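Frequently asked questions: can a machine do the chores yet?

Is there a robot that can clear my table?
Not one that I would recommend to a family. At Tradbridge we tested 106 simple jobs, from folding towels to sorting screws, and most of them still need a person close by.

What about the shop floor?
There the answer is better. Grotell runs an arm that packs the same box 1000 times in one shift. The box never changes, and this helps a lot.

Why are dishes so difficult?
They are round, they are shiny, and they hide each other. A child of five understands this without a lesson — a machine needs many trials. Our colleague Marwan Hourani made 289 of them before December.

How much does it cost to try?
The small kit from Nanis is rented for 625 pounds a month. Boutros offers training for staff separately.

What does the work look like?

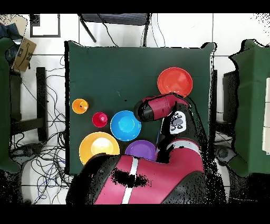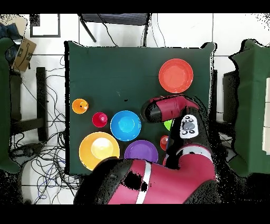

The arm over the green table.

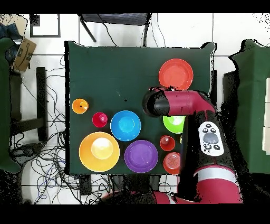
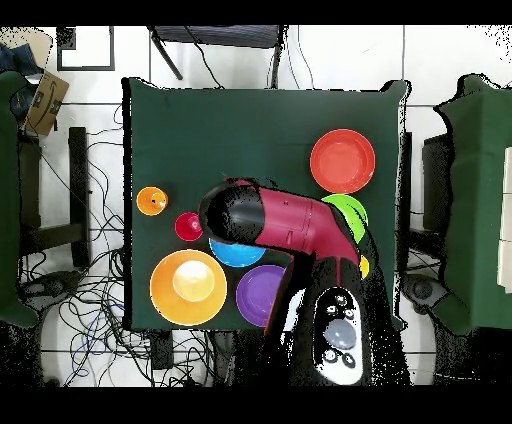 When people ask me how long they must wait, I prefer to speak about tasks and leave the years alone. Wiping a flat counter is near. Putting away a full set of dishes is further, and with a purple plate half under the arm, as in the second picture, the camera must guess the rest of its shape. Ask any seller to show you this case before you sign.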